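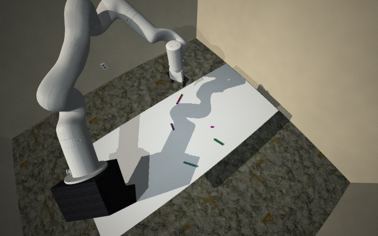 Þórey Hjaltadóttir

The man who runs Sinberg wants me to know that his sourdough starter dates from 1797. He says it the way other people give you their phone number. I ask how he knows.

"It came with a letter," he says. From whom? "From the family at Brøndum, who had it before us." And the letter is from 1797? He looks into his coffee. "No, the letter is typed."

I like his bread. I have bought it for years, and I would like it just as much if the starter had been mixed up in September. But a loaf at Sinberg now costs twice what it does at the supermarket, and the story is printed on every bag, so it seems fair to push a little. A starter is flour, water and whatever happens to be living in them. Feed it every day for a month in a new kitchen and how much of the old one is left?

"People ask that," he says. "I tell them a river is still the same river." I tell him I have heard that one before, mostly from people selling something. He laughs, and to his credit he doesn't take it back.
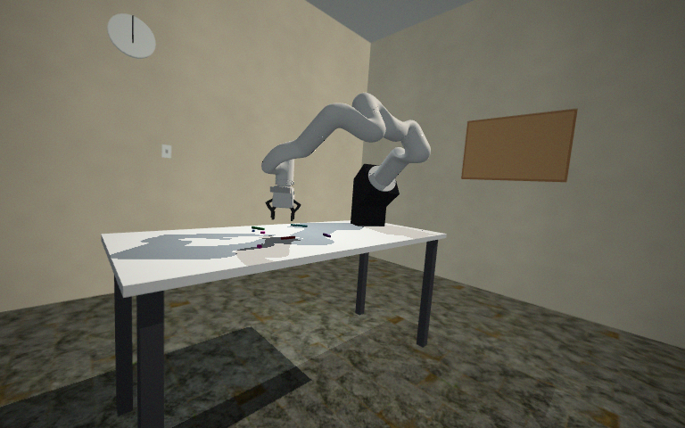
White arm at the end of a long table.

We move on to the flour, where he is on firmer ground. He buys from Gridimar, a mill that grinds in small lots, and he can talk for 20 minutes without a break about what a wet summer does to rye. "You get a sticky dough and a flat loaf, and the customer thinks you've gotten lazy. Sometimes you have gotten lazy. But sometimes it's the rye."

Does he believe the claim, also on the bag, that long-fermented bread is easier on the stomach? "My wife says so." Has he read anything on it? "I've read the bag," he says -- and then, after a pause, "I wrote the bag."

He is thinking of taking that line off. The date stays. "Take away 1797 and I'm a guy with an oven," he says. I point out that he is a guy with an oven, and a good one. He offers me the heel of a rye loaf, still warm, and asks whether I'm going to print the part about the letter.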